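Steamed buns come out with wet, sticky bottoms and wrinkled tops
Home cooking help > Bread and dough
Posted 22 Aug 2020

Hulamix
I have made the same plain steamed buns four times now and I keep getting the same two problems. The bottoms are gummy and tear when I lift them, and the tops look smooth while they are steaming but wrinkle up a minute or two after I open the lid.

What I do: all-purpose flour, instant yeast, a little sugar, a spoon of oil, lukewarm water. I knead by hand until it is smooth, let it rise for 60 minutes, punch it down, shape, and let the shaped buns sit while the water comes to a boil. Then they steam for 17 minutes on high heat. I use a metal insert in a regular stockpot with a flat metal lid. No paper or cloth under the buns. My kitchen is warm in the summer, if that matters.

The taste is fine. I would like to bring them to a family lunch and right now they look like old balloons. Is it the dough or the steaming?

Distton
Could be a lot of things. I gave up on all-purpose and buy the low-protein bun flour from the Asian grocery. Whiter too. Also don't open the lid too soon.

Vanags
Probably both, but I would start with the steaming, as it is easier to change.

Wrinkled tops usually mean one of three things: the shaped buns rose too long, the heat was too high, or the lid came off too fast. In a warm kitchen a full 60 minutes for the first rise and then another wait while a big pot boils can easily be too much. Put the water on before you shape. Then check the buns by picking one up. It should feel light for its size, and a dent from your finger should come back slowly. If the dent stays, they have gone too far.

Turn the heat down to medium once there is steady steam. When the time is up, turn the heat off and leave the lid alone for four minutes. Then tilt it open a crack, wait a little more, and take it off away from you so the water on the inside doesn't run onto the buns. A flat metal lid is bad for dripping. Tie a thin dish towel around it, with the corners knotted on top so they are nowhere near the burner.

For the bottoms, use squares of parchment, one per bun, cut a bit bigger than the base. Keep the water well below the insert. If it is boiling up through the holes you will get gummy bottoms whatever flour you use. Mine got much better when I stopped filling the pot halfway.

I weigh my dough pieces at 43 grams, and 17 minutes is more than they need, but it won't hurt them if the heat is moderate.

Stotar
Agree with most of the above. I went from a stockpot to an electric steamer and it helped, mainly because the steam stays even and I don't have to guess at the burner. 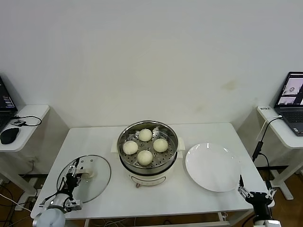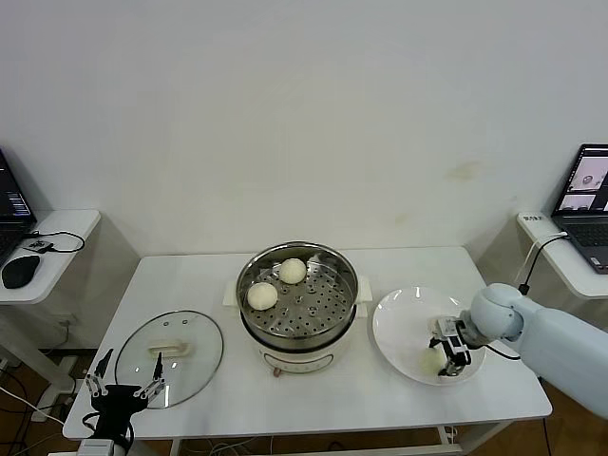
Spacing is the other thing I would look at, as you didn't say how many you put in at once. Buns swell more than people expect, and if they touch, the sides stick and you pull the skin off getting them apart. Four round ones in a loose diamond, as in the first picture, is a reasonable layout for a small tray. If you have more dough than that, do a second batch and keep the waiting ones in the fridge under a damp cloth so they don't overproof.

On flour, I don't think you need to buy a special kind. I swap a few spoonfuls of the all-purpose for cornstarch and the texture is close enough. Knead longer than you think, too, and roll the dough out flat and fold it a few times before shaping to get the air bubbles out. Big bubbles under the skin collapse later and leave dents – a different problem from wrinkles, but it looks much the same on the plate.

For the lunch, steam them the day before, let them cool all the way, bag them, and re-steam for a few minutes when you get there. The microwave makes them tough at the edges unless you wrap them in a wet paper towel.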